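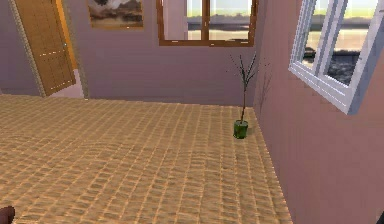
Should I buy the robot first or get the simulator going first?

Get the simulator going first, and hold the hardware order until you've finished this section.

Section 2: Planning your purchase

I set up the Gretorbridge lab on a small budget, and I bought things in the wrong order, so these steps are the order I'd use now. Set aside an afternoon for them!

1. Install the Eltel simulator on the computer you already own. Load a plain room, one with a door, a couple of windows and a potted plant in the corner, and leave the fancy kitchens for later.

2. Drive the robot around for a while and keep the frame rate window open. If it stays above 34 with the arm moving, your graphics card is fine and you can cross that line off the budget (I wish I had checked before I ordered a new one).

Note: Tilted views are normal while the base is turning. Let it settle before you write down a reading.

3. Write down the jobs you want the robot to do. Mine included opening doors and going through them, and that pretty much decided which arm I needed.

4. Compare arms. The Baptista kit was $934 when I priced it on 3/2/25, gripper included. The Grekow arm reaches farther, but the gripper is a separate order - and so is the cable, which I missed completely.

5. Add the small stuff: spare fingertips, a power strip, mounting bolts, shipping. I keep these on their own sheet or they get forgotten.

Caution: Don't pay for the mobile base until you've measured your real doorways. Leave 2 inches clear on each side of the base with the arm folded in.

6. Ask for the delivery time in writing. My base took 9 weeks and showed up in July, when the lab was closed.

7. Save your simulator settings and put the file with your quotes. You'll want both open when you get to Section 3, which covers unpacking and the first power-up.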